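Sound in the Rec Room: My Project for Intro to Acoustics

I picked the rec room at Tronmont because I live above it and I hear every single table tennis game. My question was simple: would cheap rugs and curtains make it quieter, or was I kidding myself?

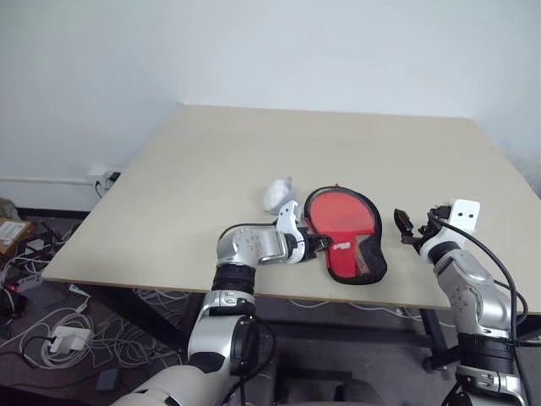 Paddle case on the beige table

I borrowed a sound meter from the Prata lab and took 300 readings over the month, mostly at lunch and again after dinner. Wednesday nights were the loudest by far (league night, yikes). I logged everything in a spreadsheet and threw out any reading where somebody was talking right into the meter.
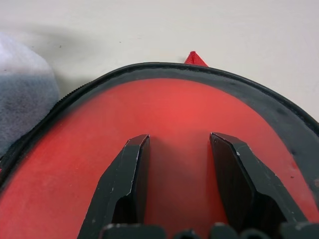
Word count: 870 (full report)

The rugs came from Brindudau, a secondhand place downtown, and I hung two old curtains on the long wall. Clapping tests were my favorite part! Before the rugs, the echo hung around long enough that I could hear it plainly in my recordings. With them down it faded a lot faster, though low sounds like the vending machine hum barely changed. My budget was 60 dollars and I went over it by the price of a curtain rod.

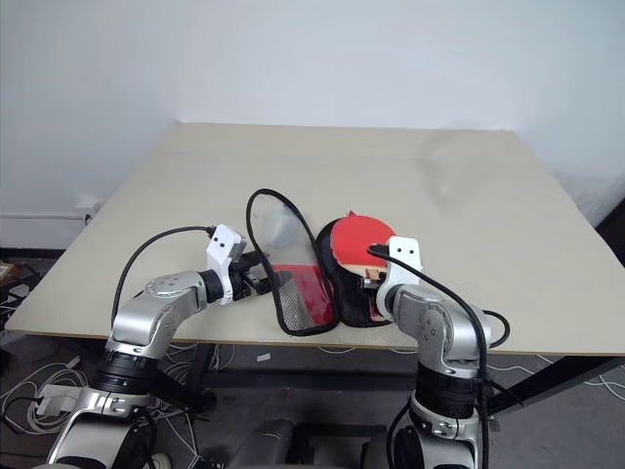
Red paddle in its black case, next to a mesh pouch

If I did this again I'd measure my own bedroom too, seeing as that's where the noise bugs me. I'd also start before May, when half the building is away and the numbers get weird.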